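工单 508:讣告正文在网页上只显示前半段,后面的追悼会安排全部不见
产品:Plultenus 讣告发布系统,自建版
提交单位:Galtport 殡仪服务中心,网站与文印室
关联组件:Kuruc 导入插件
状态:已解决,保留两项待跟进
优先级:高
最后更新:5月27日 星期三

提交内容(客户原文)

你们好!先说一句,系统换过来以后我们文印室的人都很喜欢,排版比以前省心太多了。现在碰到一个急事。今天早上有家属打电话来,说网页上的讣告读到一半就没了,生平写到老人年轻时在外地教书那一段,后面什么都没有,追悼会的时间、地点、安葬的墓园、代替花篮的捐赠方式,一样都看不到。我们后台打开原稿,Word 文件是完整的,一个字不少。重新导入了两次,还是断在同一个地方。追悼会后天上午就要办,外地的亲戚都靠这个网页看时间,麻烦尽快帮忙看看。

另外我们顺手翻了一下,发现去年十二月也有一篇是断的,当时家属没有提,我们也没有注意到,心里很过意不去。

第一次回复(支持)

收到,材料给得非常清楚,谢谢!先处理最急的:请在后台打开这篇讣告,把“服务安排”那一栏单独填上,时间、地点、墓园都写进去,勾选“置顶显示”再保存。这一栏和正文分开存放,照理不受正文截断的影响,网页顶部会马上出来一个安排表。家属那边可以先告诉他们刷新页面。正文的问题我们接着查。

还想请你们补三样东西:原稿 Word 文件、Kuruc 导入插件的日志(在“工具”菜单最下面一项)、断掉的那一句在网页上的最后几个字。

客户补充

服务安排栏已经填好,网页顶部出来了!家属刷新后说看到了,大家都松了一口气。原稿和日志已上传到工单附件。网页上最后几个字是“先后与同乡好友”,再往后就没有了。原稿里这句话后面是一位友人的名字。

排查记录

一、正文长度限制

第一个怀疑对象是长度。旧版模板给正文设过 3000 字的上限,超过的部分会被直接裁掉,这个上限在升级说明里写得不太显眼,好几个站点都栽在上面。所以先把原稿贴进计数工具:正文远远不到 3000 字。再看断点的位置,也离上限很远。把模板里的上限改成“不限”,清缓存,重新发布,还是断在“同乡好友”后面。

这条路排除。不过顺便建议你们把上限保持在“不限”。长篇生平越来越多,有的家属写得特别好,舍不得删,也不应该逼人家删。

二、Word 里的隐藏格式

第二个怀疑对象是原稿里的分节符或者文本框。家属交来的稿子经常是几个人接力写的,这一段从微信里粘来,那一段从旧文章里粘来,里面什么都可能有。我们把原稿另存为纯文本,用记事本打开检查,没有发现控制字符。再把纯文本直接粘进后台编辑框,绕开 Word,保存。

结果一模一样,断在同一个地方!这个结果其实很让人高兴,说明 Word 是清白的,Kuruc 插件里解析 Word 的那一步多半也没有责任,范围一下子缩小了很多。

三、缓存和浏览器

客户那边用手机和电脑都看过,我们这边也看过,断点一致。清空站点缓存,关闭页面加速,没有变化。查看网页源代码,正文确实只输出到“同乡好友”,后面的段落标签正常闭合。也就是说,页面拿到的数据本来就只有这么多,跟显示没有关系。

四、逐段二分

方法很土,但是特别好用,推荐所有文印室的同事学会:把正文分成两半,先只存前半段,再只存后半段,看哪一半出问题;出问题的那一半再对半分。每次存完都在草稿预览里看,不要碰已发布的页面。

前半段中断点之前的内容正常。把断点之后的内容单独存,开头就是那位友人的名字,保存以后整篇是空的。把名字删掉,其余文字全部正常显示。再把名字放回去,只留姓,正常;加上名字的第二个字,正常;加上第三个字,后面全部消失。

就是这一个字! 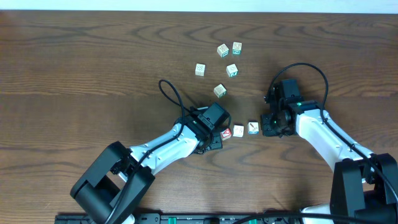

木桌上的字母积木

五、这个字有什么特别

第三个字是一个少见字,左边金字旁,字典里要翻很久。输入法能打出来,Word 能显示,手机也能显示,所以谁都不会怀疑它。查编码表,它落在扩展区,用 UTF-8 存的时候要占 4 个字节。常用汉字占三个字节。

看到这里基本就有数了。请客户在数据库管理页导出表结构,只要结构,不要内容。拿到之后看“正文”这一列,字符集是老的 utf8,也就是最多只能存三个字节的那一种。数据库碰到存不下的字,又没有开严格模式,就从那个字开始把后面全部丢掉,只留下一条警告,保存照样提示“成功”。

再看“服务安排”这一列,字符集是 utf8mb4,所以前面那个临时办法才能顺利用上。两列不一样,原因在升级过程里:服务安排栏是新版才加的,建表时用了新字符集;正文列是从旧系统一路带过来的,升级脚本检查了整张表的默认字符集,看到是新的就跳过了,没有一列一列地看。

六、在测试站复现

我们在测试站建了一个同样结构的表,存一句“先后与同乡好友”加那个字加一段追悼会安排。保存提示成功,读出来只剩“先后与同乡好友”。完全复现!把正文列改成 utf8mb4 再存一次,读出来一字不差。工单能做到这一步,真是痛快。

顺带测了几种别的字符:彩色表情符号,也会截断;繁体字,大部分正常;姓氏里常见的异体写法,有的正常,有的截断,要看具体落在哪个区。请不要自己猜哪个字安全,改完字符集以后就不用再猜了。

给客户的修复步骤

请按顺序做,中间不要跳步。安排在晚上网站访问少的时候最好。

1. 在后台把站点切到“只读”。访客照常能看讣告和留言,只是暂时不能新写留言。

2. 做一次完整备份,下载到本地,打开压缩包看看里面确实有东西。

3. 在数据库管理页,把“正文”“标题”“家属署名”“留言内容”这几列的字符集改为 utf8mb4。留言那一列请务必一起改,吊唁的亲友写的名字也会有少见字,而且年轻人常常会在留言最后加一个蜡烛或者白花的表情。

4. 打开 Plultenus 的配置页,在“连接字符集”里选 utf8mb4。这一步特别容易漏,只改列不改连接,少见字会变成问号。

5. 打开“严格保存”开关。以后再碰到存不下的内容,系统会报错并拒绝保存,编辑的人当场就能看到。

6. 关闭只读,清缓存。

7. 从 Word 原稿重新导入这一篇。光改字符集是救不回已经丢掉的文字的,数据库里没有的东西变不出来,必须用原稿再存一遍。

客户反馈

按步骤做完了!做到第四步的时候果然差点漏掉,幸亏你们写了那一句。重新导入以后,整篇讣告完完整整,那位友人的名字也在,最后的墓园地址和捐赠方式都在。我们给家属打了电话,家属说那位友人还健在,会来参加追悼会,如果名字在网页上没有了会很遗憾的。听了以后我们文印室几个人都特别感动,真的谢谢!

有一个新问题:纸质的仪式单。我们把同一篇导出成 PDF 发给 Sondik 印刷,他们回了样张,那个字的位置是一个空心方框。网页上明明已经好了。

排查记录(续):仪式单上的方框

谢谢你们把样张也传上来,这样一看就懂了。网页和 PDF 用的是两套字体。网页由读者自己的手机或电脑来显示,系统会自动找一个有这个字的字体补上。PDF 导出时,系统只用模板里指定的那款宋体,那款字体没有收这个字,就画了个方框。数据没有丢,选中方框复制出来粘到 Word 里,还是原来那个字,我们试过了。

解决办法是在 PDF 模板里加一个后备字体。进入“仪式单模板”,找到“字体顺序”,在现有宋体后面加一款覆盖扩展区的宋体,勾选“嵌入字体”,保存后重新导出。嵌入这一项一定要勾,不然在你们电脑上好好的,送到 Sondik 那边又变方框。

后备字体的笔画比主字体略细一点,单独一个字夹在中间,仔细看能看出来。正文字号下不明显。如果少见字出现在封面的大字姓名里,建议封面整行都换成后备字体,三个字一样粗细,好看得多。

客户反馈

导出来了,字出来了!发给 Sondik,对方回复样张正常,今天下午开印。封面上没有少见字,所以封面没有动。

我们想问一下,有没有办法把以前断掉的讣告都找出来?去年十二月那篇已经知道了,怕还有别的。

旧讣告清查

这个问题问得太好了,很多站点修好眼前这一篇就停下了。办法是有的。

被截断的讣告有一个共同点:正文结尾通常没有句号,也没有你们模板里固定的那句落款。在后台“高级筛选”里设条件“正文末尾不含标点”,再加一条“正文不含落款”,就能列出可疑的篇目。筛出来的不一定都有问题,有些家属就是喜欢以一句诗收尾,不加标点,所以还得一篇一篇对照原稿。

客户按这个办法筛选并核对之后,确认被截断的讣告有 37 篇,最早的一篇就在换系统的那一周。原稿都存在文印室的共享文件夹里,只需要逐篇重新导入。

重新导入时的几点注意:

请用“更新正文”,不要用“新建”。新建会换一个网址,家属当初转发出去的链接就失效了,下面的留言也留在旧页面上。

请取消勾选“通知订阅者”。这一条请大家格外小心。过了很久突然收到一封“讣告已更新”的邮件,对亲友来说会很突兀,也会很难过。

导入后“发布日期”会变成当天,需要手动改回原来的日期,否则列表页上会把旧讣告排到最前面。Kuruc 插件的新版里有一个“保留原日期”的选项,如果你们愿意先升级插件,就不用手动改了。

有的讣告在发布后由家属要求改过字句,共享文件夹里的原稿可能是改之前的版本。导入前请看一下后台的“修改记录”,把后来的改动补进去。前半段可以直接和网页现有内容对比,看到不一样的地方,以网页上的为准。

留言里被截断的部分没有原稿,恢复不了。这一点很抱歉。如果有亲友来问,可以请他们重新写,后台能把新留言排到原来的位置。

客户反馈

插件升级好了,“保留原日期”很好用!已经先把去年十二月那篇补上,并且给那家的女儿打了电话说明情况。她说当时以为是我们有篇幅规定。我们商量以后,决定每一家都打电话,不发统一的信。其余的这周内陆续导完。

常见追问(写给同样遇到这个问题的站点)

网页正文断掉,但服务安排栏正常,是不是同一个问题?
多半是。先看断点后面的第一个字,如果是少见字或者表情符号,就可以直接按修复步骤做。

能不能先用同音字或者拆开写的办法代替?
应急可以,登出之前请一定问过家属。名字是人家一辈子用的,有的家庭宁愿晚半天发布也要那个正确的字,我们非常理解。字符集改好以后就用不着代替了。

有的老稿子里写的是“金字旁加某某”,括号括起来的,要不要改?
那是旧系统打不出字的时候留下的写法。现在可以换成真正的字了,家属同意就改,改完看一眼网页和 PDF 两边。

打开严格保存以后,导入时弹出红色报错怎么办?
报错里会写明是哪一列。到数据库管理页看那一列的字符集,很可能是第三步漏改了。请不要为了过关把开关关掉。

手机上看是方框,电脑上正常?
那是那台手机的字体太旧,数据没有问题。可以在网页模板里也加后备字体,代价是页面打开慢一点。

待跟进

升级脚本:已提交修改,下个版本会逐列检查字符集,不再只看整张表的默认值。检查到旧字符集时,会在后台首页显示提示条。

严格保存开关:已建议新装站点默认打开。老站点升级后是否自动打开还在讨论,担心有的站点还没有改列就先被报错挡住,半夜赶讣告的人会急坏的。

内部备注

本单可以作为同类问题的参考单。二分查找那一段写得比较细,值班的同事可以直接复制给客户。Galtport 文印室配合得太好了,日志、原稿、样张都是第一时间给到,表结构也没有多导一行内容。等旧讣告全部导完、客户确认以后再关单。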